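Events > Open Day > Questions

Posted in March by the Brokar Lab open day team

Search this site Enter keywords Go

Open Day FAQ

When can I come by?
Doors open at 10 a.m. and the last group goes in at 3:30 p.m. A visit takes 70 minutes if you stay for everything, and lots of people do! Come in by the Cirnier Street side.

Do I have to book?
Yes please, it's free. Each group is kept small so that everyone gets a turn with the tools. If you can't make it, let us know and we'll pass your place on.

What will I get to see?
Household picking, mostly, and we love showing it. Our project, Mabuza, is about teaching robots to handle the ordinary stuff people leave lying around at home: tissues, sponges, plastic bags, clothes. A person works a hand-held gripper through a small job and the recording goes into training. We have 963 recordings from bedrooms alone, and you'll be able to browse through them on the big screen.
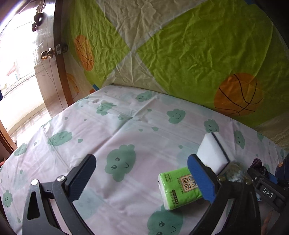 Soft things are the hardest part, and also the most fun to try. A packet gives when you squeeze it, a sheet slides along with whatever you're dragging, and suddenly a job you do half asleep at home needs your full attention — most first-timers laugh out loud.

Can I try the gripper myself?
Absolutely! Bring your questions too, the people at the tables can talk about finger pads all day.

Is it OK for kids?
Ages 7 and up for the hands-on part. Younger ones are welcome to watch with an adult.

Will there be a full robot demo?
Yes, at 11 a.m. and 2 p.m. in the Brudance room. The arm tries to clear a bed by itself. Sometimes it drops things, and then we look at the replay together.

Can I take pictures?
Sure, just no flash during the demos.

Where do I park?
Behind the building. Street parking fills up early.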